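The Winter the Mail Stopped at Stetley

28 February 2022

I have been promising for a long while to write up what I know of the Stetley stage robberies, and since it has been too cold to do anything outdoors except haul firewood and come right back in, I finally sat down with my notes. They are not tidy notes. I started keeping them on the backs of church bulletins, and a fair number of them say things like "check this" with no clue left behind as to what I meant to check.

If you did not grow up in this part of the country, you have probably never heard of Stetley, and you could drive through it today without lifting your foot from the gas. In the 1870s, though, it was where the road from Brastness came down out of the hills and met the wagon road to the Rulden mines, and everything that mattered passed through it. Payroll went up, silver came down, and letters went both ways. The Prantl stage line had the contract for all of it. They ran a coach twice a week in good weather and once a week in snow, and when the snow was really bad they put the mail on a sled and hoped.

My grandmother used to tell us the robberies were the work of a big gang, a dozen riders at least, with bandannas and matched horses. I loved that version as a child. I would lie awake listening for hooves. When I was grown and began reading the old newspapers for myself, I was a bit let down to find that the driver's own account, printed the same week, mentions only 2 men, one of them on a mule. The gang seems to have grown a little with every telling, and by the time it reached our kitchen it could have taken a small fort.

The first holdup

It happened in February, at the bottom of the long grade west of town, where the creek crosses the road. Anyone who has walked it will see why they picked it. The coach had to slow nearly to a stop to take the ford, and the willows on the north side grow thick enough to hide a barn. The driver said the two men stepped out quite politely and asked him to throw down the box. He did. They asked whether there was anything else of value aboard and he told them there was a crate of hens, which they declined.

The box held $227 and some mine papers. I have seen that figure in two newspapers and in the claim the stage line later sent to its insurer, so I feel pretty safe with it. You will see $2000 given in the county history, the big green one that everybody's aunt has on the shelf, and I have never been able to find where that number came from. My own guess is that it belongs to the second robbery and somebody's pen slipped. I wrote to the publisher once and never heard back, but they may have gone out of business by then.

The second holdup

Eleven days later the same coach was stopped in the same place, and this is the part that has always puzzled me. You would think the Prantl people would have sent a guard along. They had advertised for one, as it happens, in the Brastness paper, at a wage that I suppose did not tempt anyone. So the driver went down the grade alone again, and there were the willows, and there were the men. The passengers that day were a drummer in dry goods and a woman traveling to join her sister. She told the sheriff that the taller man had a bad cough and that she had given him a peppermint, and I have thought about that peppermint more than I have thought about the money.

A posse went out the next morning with 30 men in it, if you believe the paper, and came home that night with a good many fewer, the rest having peeled off toward their own suppers as the light went. They found a cold fire and a broken cinch strap. Snow came in after dark and covered whatever tracks there had been.
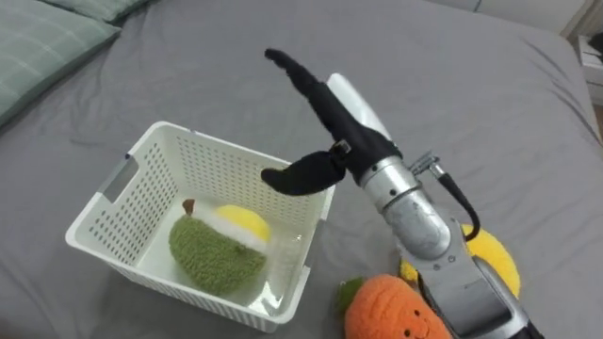
What became of them

The usual ending, the one in the county history, has both robbers shot dead at a line cabin above Rulden that spring. I believed it for years. It is a good ending and there is even a spot people will point out to you, with a heap of stones on it. The trouble is that the coroner's book for that year survives, and I have gone through it page by page in the courthouse basement with my coat on, and there is no such entry. There is a man kicked by a horse, and there are several fevers, and a drowning that I would like to come back to some other time. No robbers.

What I did find was a short notice from the following year, way down in the corner under an advertisement for stove blacking. It says that a man with no fixed address had been taken up in Brastness for passing mine papers that were not his. He gave a name that was almost certainly false and was put in the jail, which at that time was the back half of a feed store. A week later the paper reports he was gone, along with a side of bacon. The notice says he was tall. It does not say anything about a cough, and believe me, I looked.

So I can't tell you that he was one of the Stetley men. I would like him to be. I have a soft spot for the idea that he got clean away with his bacon and lived out his days in some warm, dry place where his chest gave him no trouble, but wanting a thing is no kind of evidence, and my grandmother would be the first to say that I take after her.

A few loose ends, for anybody who is working on the same ground. The Prantl waybills are not lost, as I said in an earlier post. A part of them is in the library at Brastness in a box marked as school records, and the lady at the desk was kind enough to let me sit with it until closing. The ford is on private land now, so please ask at the house before you go down. And if your family has any letters that mention the stage, even just to complain that it was late – and it was always late – I would dearly love to read them. I still have not got to the bottom of the mine papers, or why anyone would have bothered to steal them, and I mean to start on that when the roads are better.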